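Review: Skosumari peel-and-stick wallpaper, two months later

I bought the Skosumari paper in October for the small room where my mother sleeps when she visits. The walls there were painted many times and they are not very smooth. I rent the apartment, so normal paste was not allowed.

The rolls came well packed, with a plastic tool for smoothing and a sheet of instructions. The instructions are short but correct. I worked with my friend Raghda Boutros, and I recommend to have a second person, because the long strips like to stick to themselves. One strip we lost in this way.
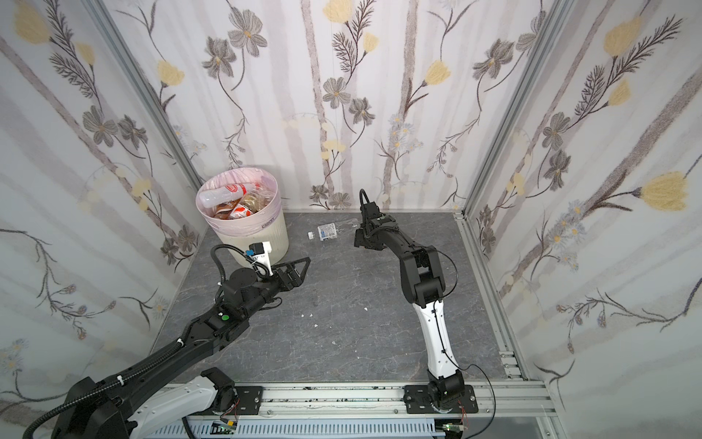 Matching the pattern took more patience than I expected. You must leave extra paper at the top, and on a tall wall this means a lot of waste. I advise to buy one roll more than the calculator on the shop page tells you. My second order was a little bit darker than the first, so I put it behind the door.

After 2 months the seams are flat, except one near the radiator, which I press back with my hand every week. I removed a small test piece behind the wardrobe and the paint stayed on the wall. The smell was strong for the first night. Keep the window open and sleep in another room.

Customer service answered me the next morning. Lina Kassab was polite and sent a free sample of the darker batch so I could compare.

I give four stars from five. For a bathroom I would choose something else.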